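Print this page | E-mail this page

June 28, 2022
By the Trustska Open Day Study Group

4. The open day at Cirnoten

4.1 Setting and visitors

The second part of the study was carried out at the Trustska open day in Cirnoten. An earlier open day, held in November, had used a fixed arm behind a rail, and visitors could only watch it. The notes from that day were thin. Most people stood at the rail for a short time, asked what the arm cost, and moved on to the next room. Few of them could say afterward what the arm had found easy or hard. We wanted to know if that would change when visitors did the handling themselves, with the same kind of fingers a robot would use.

The demonstration ran in the Venkataraman building, on the ground floor. There were 8 stations, each with its own table and its own host. The stations were left running for the full opening hours, with a break at midday when the hosts changed over. Visitors came in through the side door and could go to whichever station was free. We didn't set a route. A printed sheet at the door gave the name of each task and said that no experience was needed.

This section deals only with the packing station. The station for stacking cups and the one for folding towels are covered in Section 5, and the remaining stations were not part of the study.

4.2 Equipment

The packing station used the Rurkley hand-held grippers, which are worked in pairs, one in each hand. The person holding them opens and closes the fingers directly, so there is no motor to wait for and no speed setting to choose. A camera on the tool looks out past the fingers toward the work. The operator does not see the camera's view while working. Some visitors asked for it, and the hosts showed them a short playback after their turn if no one was waiting.

We chose hand-held tools for two reasons. The first was safety, as members of the public, including children with a parent, could take part without a barrier. The second was that hand-held tools take away the parts of the hand that people forget they are using. There is no palm, there is no thumb that can come around from the side, and there is very little feeling in the fingertips. What remains is a pair of pads that meet or don't meet. This is close to what the fixed arm had in November, and it allowed visitors to compare the two directly if they had been to both events.

The pads were cleaned between visitors. They were not replaced during the day, and we did not measure wear. A worn pad may hold thin plastic less well than a new one, and this should be kept in mind when reading the results for the afternoon.

4.3 Task

Visitors were asked to move soft household items between the table and an open cardboard box, using only the grippers. The host named an item and the visitor picked it up and put it where it was asked for. An attempt began when either tool first touched the named item. It ended when the item had been let go in the right place, when it had been dropped somewhere else, or when the visitor gave up. Hosts marked the result on a paper sheet and did not correct the visitor's grip unless asked.

The items were kept soft on purpose. Hard blocks and cups are common in demonstrations of this sort, and visitors tend to get them right on the first try. Cloth and packing material behave differently. They change shape when touched, they catch on the edge of the box, and they can come away from the pads slowly after what looked like a good grip. A visitor who has just failed to lift a plastic bag has usually learned something about the job, and several said so to the host before we had asked them anything.

The layout was not reset to a fixed pattern between turns. We had planned to do this and had marked up a drawing for it, but the hosts found that it doubled the wait and gave it up during the first hour. The items were simply left where the last visitor had put them. This makes the attempts harder to compare with each other -- a blanket that has been folded once by the last person is not the same object as one that has been pushed down in a heap -- and no claim is made here about the difficulty of single items.

4.4 Records

The packing station produced 1820 recorded attempts over the day. Of these, 1782 were kept. The others were dropped from the count when the result on the paper sheet could not be read or when the recording had stopped before the attempt ended. No attempt was dropped for being slow or clumsy.

Visitors were asked three short questions on leaving the station. They were asked which item had been hardest, what they had done differently by the end of their turn, and if they thought a machine would find the same item hard. Answers were written down by the host in the visitor's words where possible. We did not record names or ages.

4.5 Observations

The most common answer to the first question was some form of "the thin ones." Visitors grouped bags and wrapping together and talked about both as things that would not stay put. Blankets and other thick cloth were described as heavy but easy. This was the reverse of what many of them had told the host they expected when they first looked at the table.

On the second question, a large share of visitors said that they had started using the second tool. At the beginning of a turn it was usual for one gripper to do everything while the other was held up and back, out of the way. Later in the turn it came down to the table and was used to pin one side of an item while the first tool took hold of the other side. Hosts had been told not to suggest this. A few visitors asked outright if it was allowed, which we had not thought of, and the instructions on the door sheet should have said that it was.

The wall of the box came up often as well. Visitors coming over the rim with both tools at once found that the tools needed more width than their hands would have. Some turned their wrists so that the grippers came down one behind the other. Others put one tool on the table and finished with a single hand, and this was counted in the same way as any other attempt.

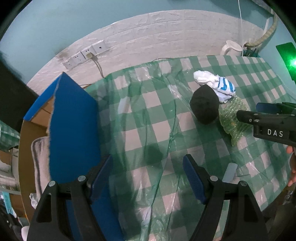 Figure 2. Two views at the packing table.

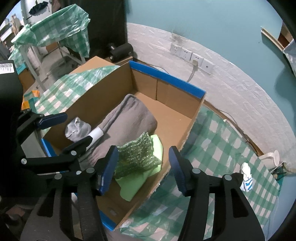
Approach to a light, loose item was the part of the task where visitors differed most. Some closed the fingers early and pushed the item ahead of them. Others came in with the fingers wide and kept them wide until the pads were on either side of the material. Green bubble wrap is a useful case, as it appears on the tabletop in the first view of Figure 2 and inside the box in the second. On the open table a gripper can come to it from the side, low over the cloth, and in the first view the tip of one is over the wrap from the right. In the box the walls rule most of that out, and the second view shows the open fingers straddling the wrap from above, with the right finger already against the side of the box. There is little room left to adjust. The table surface also matters more than we had allowed for. The checkered covering has a glossy, wrinkled look in the first view, and visitors remarked that a pad dragged along it could catch a fold and lift the covering along with the item. A plain, tight cover would be a better choice for a repeat of the study.

On the third question the answers were split. Visitors who had been at the November event tended to say that the arm would have the same trouble they did, and they gave reasons from their own turn. First-time visitors more often said that a machine would manage because it would not get tired. We would not make much of this difference, as people who come to two open days are likely to be more interested in the subject to begin with.

4.6 Limits

Turns were short and self-chosen. Anyone who disliked the task could walk off, and some did, so the answers lean toward those who enjoyed it. The hosts knew the purpose of the study. The paper sheets had only one box for a drop, and it would have been better to separate a drop on the way up from a drop over the box. Results by item are held over until the recordings have been labeled.

Reader comments

I was at the November one and at this one. Much prefer having a go. My wrists hurt by the end of it, did anyone write that down? The handles seem made for bigger hands than mine.

Section 4.3 says the layout was not reset. Could you not sort the attempts by starting position from the recordings? Even a crude split (item in box, item on table) would help.

Reply from the study group: Yes, that split is planned as part of the labeling. Wrist strain was mentioned by visitors but was not one of our questions, so we only have it in a few of the host notes.

What was the cover on the other tables? We use a rubber mat at our place and have the opposite problem, bags stick to it.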